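아이 둘 데리고 Mornau 실내 테마파크, 몇 시에 가야 덜 기다릴까요?

작성자: 두아이아빠77

5월에 아이들과 Mornau에 가려고 합니다. 첫째는 초등학교 2학년이고 둘째는 다섯 살입니다. 첫째는 미니어처 마을이 있는 Rultard관을 보고 싶어 하고, 둘째는 미끄럼틀이랑 볼풀만 있으면 되는 아이입니다.

홈페이지를 읽어봤는데 잘 모르겠는 게 몇 가지 있습니다. 통합권을 사면 Rultard관과 놀이존을 하루에 여러 번 오갈 수 있는지, 아니면 한 번 나오면 끝인지요. 그리고 Shboul 열차는 키 제한이 있다고 들었는데 둘째가 탈 수 있을지 궁금합니다. 키는 1미터가 조금 넘습니다. 도시락을 싸 가도 되는지도 알려주시면 감사하겠습니다. 둘째가 가리는 음식이 많아서 웬만하면 집에서 준비해 가려고 합니다.

작성자: 주말은실내

연간회원이라 자주 갑니다. 아는 대로 적어 드릴게요.

통합권은 손목띠를 차고 있으면 당일에는 계속 오갈 수 있습니다. 다만 건물 밖으로 나갈 때는 출구에서 손등에 도장을 받아야 다시 들어올 수 있습니다. 주차장에 뭐 가지러 갔다가 도장을 안 받아서 직원이랑 한참 이야기하는 분들을 종종 봅니다.

열차는 보호자와 같이 타면 키 제한이 없고, 혼자 탈 때만 제한이 있습니다. 한 바퀴 도는 데 14분 걸립니다. 중간에 내릴 수 없으니 화장실은 꼭 먼저 다녀오세요. 맨 뒤 칸이 창이 커서 아이들이 좋아하는데, 그 칸만 기다리면 한 대를 그냥 보내야 할 때도 있습니다.

저희가 보통 움직이는 순서입니다.

1. 문 열기 20분 전에 도착해서 줄을 섭니다. 표는 미리 사 두고 현장에서는 손목띠로 바꾸기만 합니다.

2. 들어가자마자 열차부터 탑니다. 오전 11시가 넘으면 줄이 매표소 쪽까지 늘어납니다.

3. 열차에서 내리면 바로 옆이 Rultard관입니다. 큰아이가 좋아하면 여기서 시간을 넉넉히 잡으세요. 버튼을 누르면 움직이는 모형이 많아서 한 번에 다 보기 어렵습니다.

4. 점심은 2층 휴게석에서 먹습니다. 외부 음식은 휴게석에서만 되고 놀이존 안에는 물만 가지고 들어갈 수 있습니다. 저는 김밥을 싸 가고 오이는 썰어서 따로 통에 담습니다. 국물 있는 음식은 입구에서 안 된다고 합니다. 전자레인지는 수유실 옆에 있습니다.

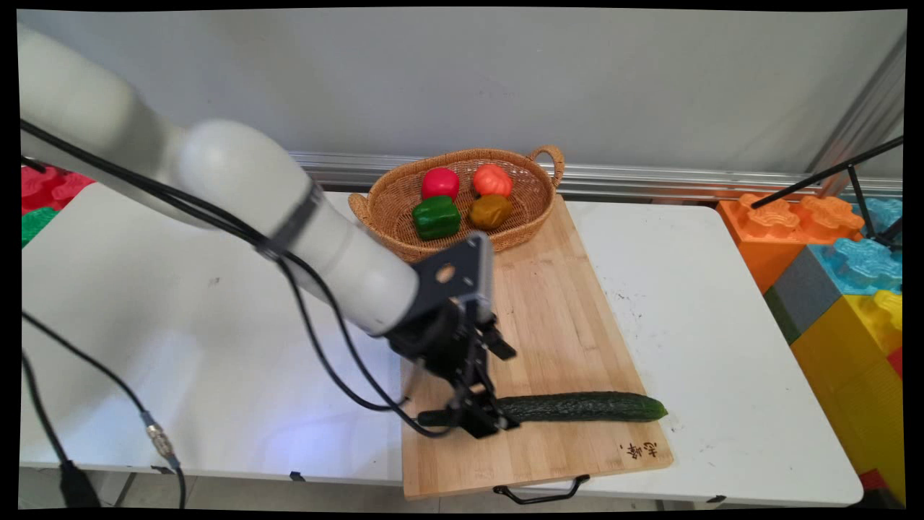 5. 오후에는 놀이존에 있다가 집에 갑니다. 둘째가 다섯 살이면 안쪽 유아 구역이 낫습니다. 바깥쪽은 큰 아이들이 뛰어다녀서 부딪힐 때가 있습니다. 미끄럼방지 양말은 필수이고 안에서 사면 비쌉니다.

사물함은 50칸뿐이라 금방 찹니다. 유모차를 안 가져가시면 가방은 하나로 줄이는 게 편합니다.

작성자: 하늘콩

놀이존 양말 꼭 챙기세요. 저희는 안 가져가서 식구 수대로 다 샀습니다. 어른도 신어야 합니다.

작성자: 기차타고

위에 잘 적어 주셨는데 열차 쪽은 조금 다르게 알고 있습니다. 지난달에 갔을 때는 보호자 한 명당 아이 3명까지만 같이 탈 수 있다고 안내문이 붙어 있었습니다. 아이가 둘이면 상관없겠네요.

그리고 Cerkix 앱을 깔면 열차 탑승 시간을 예약할 수 있습니다. 당일 아침에 열리고 입장권 번호가 있어야 합니다. 저는 오후 1시 것으로 잡고 오전에는 놀이존부터 갔는데 그 시간에는 놀이존도 한산했습니다. 앱이 느려서 예약 화면에서 몇 번 튕겼으니 와이파이보다는 데이터로 하세요.

주차는 뒤쪽 건물이 넓습니다. 정면 주차장은 돌아 나오는 길이 좁아서 오후에 나갈 때 오래 걸렸습니다.

작성자: 두아이아빠77

답변 감사합니다. 앱으로 열차를 먼저 잡아 보고 안 되면 일찍 가서 줄을 서겠습니다. 양말은 네 켤레 챙겨 두었습니다. 혹시 Rultard관 안에서 삼각대 없이 사진 찍는 건 괜찮은지 아시는 분 계시면 댓글 부탁드립니다.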